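Why Is the Kitchen Counter Made of Wood?

Think about the places in your home where food gets chopped, mixed, spilled and wiped up. Most of that work happens on a counter. Counters can be stone, metal, plastic or tile, and a lot of them are wood. This page is about the wooden ones.

Where the wood comes from

A wooden countertop starts as a tree. Maple, oak, beech and birch are common choices. These are called hardwoods, and they come from trees with broad leaves that mostly drop in the fall. Pine is a softwood. You can dent some kinds of pine with your fingernail, so it gets used less often for counters.

At the sawmill the trunk is cut into boards. Fresh boards have a lot of water inside them. They have to dry before anyone builds with them, either in the open air or in a big warm room called a kiln. If a board is used too early it can bend or split later, when the water leaves.

Many counters are made from strips of wood glued side by side and pressed together until the glue is hard. Then the top is sanded. The worker begins with rough sandpaper and changes to smoother and smoother paper.

What is grain?

Look closely at a piece of wood and you will see thin lines running through it. This is the grain. It shows how the tree grew. A tree adds a new layer under its bark each year, and when the trunk is sawed lengthwise, those layers show up as stripes and curves.

Fine grain means the lines are thin and close together. Coarse grain is easier to see and sometimes easier to feel. You may also find small dark spots. Some spots are tiny knots, where a twig once grew. Others come from minerals the tree took up from the soil, or from something that was spilled later on. It can be hard to tell which is which just by looking.

Color changes too. Wood near a window may turn darker or more yellow over the years because of sunlight. If a jar stands in one place the whole time, it can leave a patch of a different color underneath.

Why doesn't it soak everything up?

Bare wood is full of very small tubes. When the tree was alive, the tubes carried water up from the roots. They can still pull in water, juice and grease. So people rub oil or wax into a counter, or brush on a clear coat that dries hard. Water then sits on top in drops, and you have time to wipe it away.

An oiled counter needs new oil now and then. Here is a test you can do with a grown-up. Put one drop of water on the wood and watch it. If the drop stays round, the finish is still working. If it spreads out and the wood turns dark, the counter is ready for more oil.

Bowls and dishes on the counter

A round dish is handy on a counter because it keeps small things from rolling off. A shallow one is good for things you want to reach quickly, like grapes or a few eggs. A deep bowl is better for stirring, since the high sides keep the batter in.

Set dishes down gently. Sand or grit stuck to the bottom of a bowl can scratch the finish. Never put a hot pan straight on the wood. Heat can leave a white ring or a black burn — use a trivet or a thick folded towel.

Words to know

Grain: the pattern of lines in wood.
Kiln: a heated room for drying boards.
Finish: oil, wax or a clear coat that protects wood.
Trivet: a stand that goes under a hot dish.
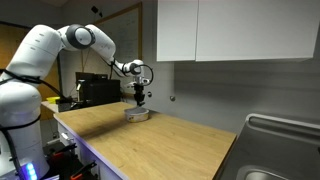
A round, shallow container on a wooden countertop. The wood is yellow-tan with fine grain and a few small dark spots.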